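9 September 2019
By Kuzmenko

Sort the small parts before you store them

In our repair shop at Brevuritz we used to keep all switches in one big drawer. When a customer needed a stop button, we were digging in it for 17 minutes. I think this is a false economy, and many small shops still do it.

My opinion is simple: parts should be divided on the day they arrive, by kind, into open bins of different colors. Push-button switches go in one bin and circuit breakers in another. A label is good, but a color is faster -- the eye finds it before the hand moves.

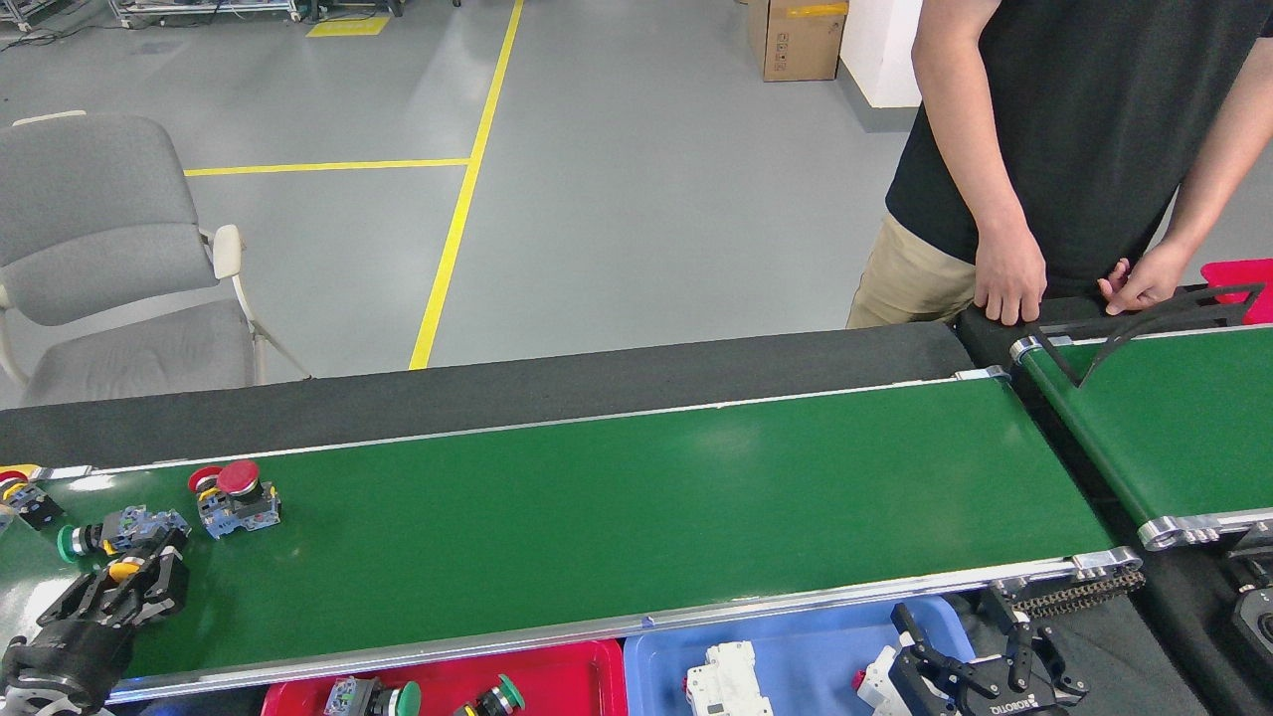

Some colleagues answer that sorting is a waste when you have only nearly 500 pieces. I do not agree. In April we divided our whole drawer in one afternoon, and I still remember how many duplicates we had bought. Mixed parts also scratch each other, and then the customer asks if they are used.

Begin with two bins and add a third when you feel the need.

Comments (3)

Gumden: We sort by voltage first. Color comes second.

Jamum: And who puts the returns back? In our shop this is the real problem.

Gumden: Same here, they stay on the bench until Friday.

Contact | Copyright Brevuritz | Back to top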